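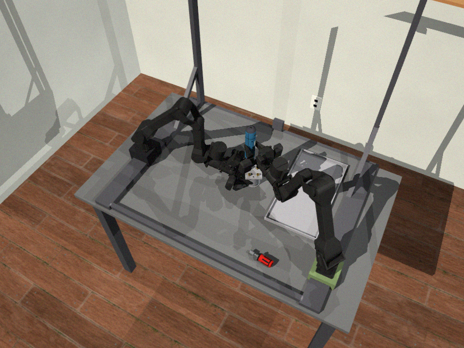

The trouble with the four-day week

3/31/21

My cousin's employer, a shipping software outfit called Skivard, moved to a four-day week in September. I was told about it at length, by email, with charts. Output was the same, sick days were down, everyone had taken up bread.

I don't buy it, or I don't buy the charts. The survey went to 163 people and 153 answered. Every one of them knew that a bad result meant going back to Fridays at a desk. Ask me whether I'd like to keep my day off and I will also report feeling very productive.

Then there is the matter of where the work went. At Skivard the weekly planning meeting was dropped and lunch was trimmed. Fine. But the phones still ring on Friday, and they are picked up by a contractor, Pirero, whose staff work five days and were not asked how they felt. Leave them out of the sum and of course it comes out well.

I have seen this sort of thing before. I spent 2 years at Mahrous, a mail-order house, when it brought in flexible hours. What flexed was us. I answered customers at nine at night and called it freedom because that was the word on the poster.

None of this makes five days sacred. It's an old habit and a tiring one, and if a company wants to pay the same money for less time I hope the staff grab it with both hands. But I'd like somebody to run the thing for longer than about half a year, count the contractors, and ask the customers. Ekach, the firm that sold Skivard its plan, says it will publish a full study later on. It also sells the software that tracks the hours, so I'll read the footnotes first.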